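Ollside Contractor Records – data card

Summary
Ollside is a table of 840 quotes for house painting jobs, gathered from contractors who agreed to share them. Each row is one quote. Version 2 replaces the first release and should not be merged with it.

Files
quotes.csv – one row per quote
insurers.csv – liability cover by contractor
notes.txt – changes by version

Fields
quote_id: integer, unique
contractor: short code, 64 in all
surface: interior, exterior, trim or cabinet
coats: integer, 1 to 4
prep_hours: decimal, blank if not quoted apart from labor
cover_limit: dollars, as stated on the certificate

Known problems
Prep hours are missing for most exterior jobs. Quotes from Drimex list primer as a coat; all others do not. Tax is left out of every total. Cover limits were copied from certificates and not checked with the insurer.

Use
Free for study and teaching. Do not use the table to rank contractors by name.

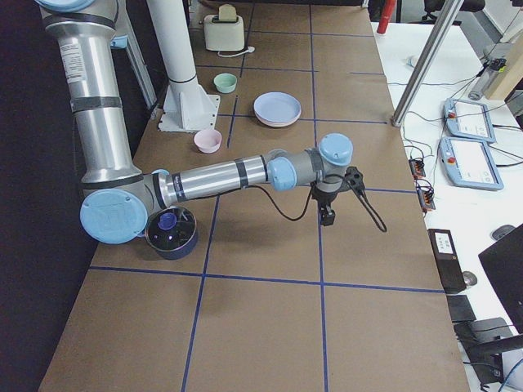 Blue tape on the work surface.

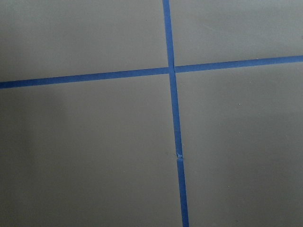
Vilho Ojala replied that the primer rows should be fixed in the file, with a flag column for Drimex, and that a blank in cover_limit must not be read as zero.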